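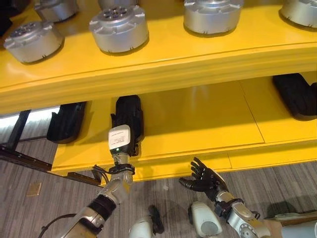
Motor housings on the top shelf, black parts on the one below.

Storing parts on open shelves

Keep one kind of part to a shelf. Round metal housings go up top with a hand's width between them, so you can get your fingers round one without knocking its neighbour. The tabs at the base catch easily if the parts are pushed together.

Long, dark items are harder to find under an upper shelf, where the light is poor. Bring them forward to the front edge. A pale or bright shelf helps too, and yellow shows up black parts very well. If you are painting an old unit, a gloss finish wipes clean with a damp cloth and a drop of washing-up liquid. Leave it overnight before loading.

A 600 mm shelf suits most benches. Ours from Skostalden has a rounded lip at the front, and small screws stay put behind it. Check what weight each tier will take, and put the heaviest boxes low down.

Wipe grease off metal parts before they go back. Holes in the top face collect swarf, so use a soft brush, then turn the part over and tap it.

Write the part number on masking tape and stick it to the shelf, not the part. Replace the tape when it curls.

More workshop tips: Sharpening chisels | Hanging clamps | Sorting screws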